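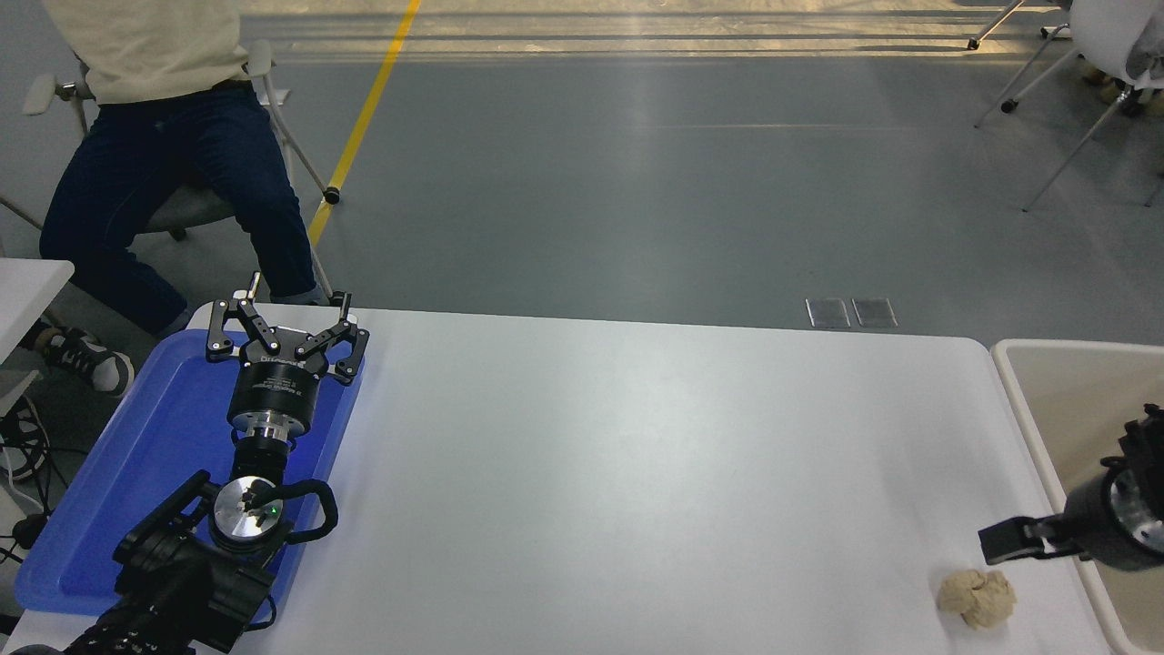
Warari Tide Pool Notes

A data set of shore life sightings from the rock shelves at Warari and Skidanard. We love these pools and we hope you will too!

What you get
sightings.csv has 1115 rows, one per animal or seaweed seen. 802 are from Warari and the rest from Skidanard.
pools.csv lists the 56 pools, with depth in centimetres and distance from the low tide mark.

Good to know
Colour is free text, so you'll meet "greyish" and "sort of plum" (our favourite). Sea stars are the best covered group by far. Winter rows are thin, and Skidanard has none before April.

Licence
Share it, remix it, teach with it. Please credit Warari Tide Pool Notes, and send corrections, we really enjoy getting them!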